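Housekeeping Basics, Unit 3: Dry Floor Care
Handout for the week of 19 Sep 2022
Instructor: Séverine Gilbert, Barkville evening program

Read this before the practical. Bring it with you, as Killian Besnard will be checking off steps from the same list.

1. Dry before wet

All loose dirt comes off a hard floor before any water goes on it. Paper that gets damp sticks to tile and has to be picked off by hand. Fine grit mixes with the mop water and settles in the grout lines, where it dries gray.

Walk the room first. Pick up cables or move them to the wall if they can be moved. If they can't, sweep toward them from both sides and lift the litter out by hand.

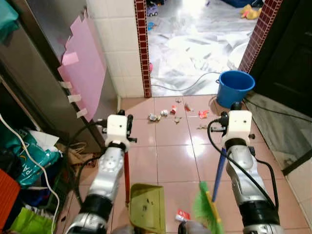 Litter on a hard floor falls into two groups, and they behave differently under a broom. Light, flat pieces such as snack wrappers slide ahead of the bristles and lift if the stroke is fast. Crumpled pieces roll. The foil ball and the white paper ball lying side by side on the pink tile are the rolling kind, and a hard push would send them toward the doorway. Use short strokes and keep the bristles on the floor at the end of each one.

2. Direction of work

Start at the far wall and work toward the door, but stop before the threshold. Make one pile per room. Sweeping a pile through a doorway spreads it over a second floor, and where the next room is marble the grit can scratch.

Set the bucket down before you start — students often leave it in the hall and then carry a full dustpan across a clean floor.

3. Holding the dustpan

The lip stays flat against the tile while you sweep into it. Pull the pan back an inch after each pass and sweep again until the line of dust is gone. Tilt the pan back only when you are ready to carry it.

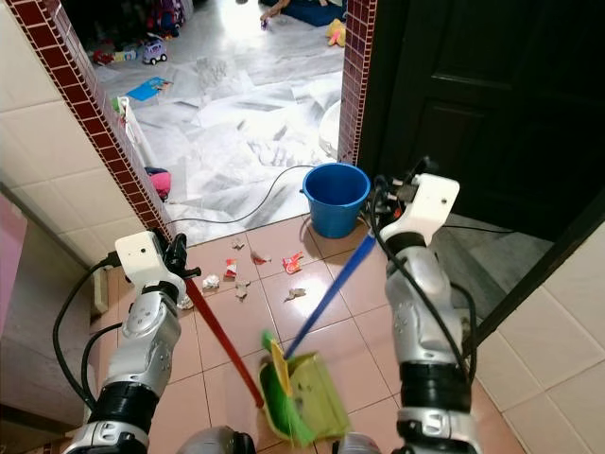
Fig. 2. Broom and dustpan brought together, paper scraps still to be collected, bucket at the threshold.

4. For the practical

You have 10 minutes for the room. Points are out of 50, and 7 of those are for putting the tools away. Knock the broom out over the bucket, then hang it with the bristles off the floor.

Wet mopping is covered in Unit 4.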